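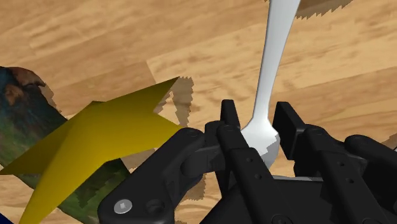 Mendeo Shared Workshop - Robotics Bench

Gallery: Table Scene Build
Posted June 1, 2019

This page collects pictures from the table-clearing project, which goes by Nerier on the whiteboard and in the folder names. The build has two halves. One is the simulated table, where the arm and hand pick up household things and set them down again. The other is the physical bench, which is still mostly a frame and a box of brackets. Both pictures here come from the simulated half. Click through for full size.

Close view at the hand. The gripper has a white spoon between its fingers, with the bowl low down near the palm. The yellow star and the mottled object next to it are part of the clutter set.

The fingers on this model are built from separate links with pivots between them, and each link has its own collision shape. We started with one big shape for the whole hand. It ran fast and grabbed nothing thinner than a mug. Splitting it up took most of the winter. Spoons and forks were the reason for doing it, and they are still the hardest things in the set. A handle gives the fingers very little to press on, and if friction is set too low the spoon rotates out as soon as the wrist turns. If it is set too high everything sticks to the fingertips and the release step fails. The value in the current config file is a compromise. Please don't change it without writing it in the log.

Shadows have stepped edges in these renders. That is the low shadow resolution we use for long batches. There is a setting for smoother ones in the render menu, and it is fine to use it for single stills, but turn it back down before queuing anything overnight.

The wood texture for the tabletop was picked on purpose. An early version used flat gray and the color thresholds worked perfectly on it, then fell apart on anything with a pattern. Grain and knots make the detection step earn its keep.

Wide view of the table. The hand is over the white plate with a silver fork, tines down. Farther back are the yellow apple, the star and the long green figure. The blue card is in the open part of the table and the white vase is on its side in the near corner.

A card lying flat is a bad object for this hand. There is no edge to get under, and the fingers tend to push it along the wood. The plan we are trying is to slide it to the edge of the table first and pinch it there. The vase has its own problem: on its side it can roll, and a push from the wrong direction sends it off the table. For now the script leaves it until last.

The arm stands on its own platform at the edge of the table. We moved the base three times before the reach worked out for the back corner. If you open an old scene file and the arm can't get to the apple, that is why. Update the base position from the Gurnitz file and save it under a new name.
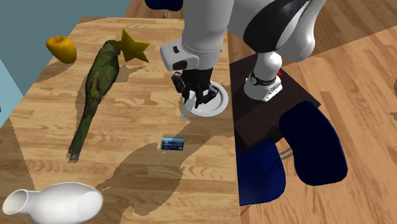 Batch runs so far

The log has 328 runs of the full table, each starting from a different scatter of objects. Together they come to 3854 pick attempts, and almost 3000 of those have been labeled by hand as good, dropped or missed. The rest are waiting. Labeling can be done from any of the workshop computers and you don't need to know the simulator to help with it. Open the queue, watch the clip, press the key.

Drops are most common with the flatware. Round objects do well as long as they are not against something else. The star gives mixed results depending on which point the fingers meet first.

Physical bench

The real tabletop will be cut to the same size as the simulated one. The Agbenyega frame is already bolted together in the back room and needs feet and a top. After that come wiring, an emergency stop and a mounting plate for the arm. We want the first powered test in October, with light plastic items only and no glass or ceramic on the table.

If you have flatware you don't want, mixed sets are welcome. Matching sets are less useful. There is a bin under the bench, next to the drill press - please don't leave knives in it.

Bench time

Up to 5 people can work at the bench at once. Sign up on the sheet by the door. The simulator computer can be used by one person at a time, and batch jobs have priority after closing.

Back to galleries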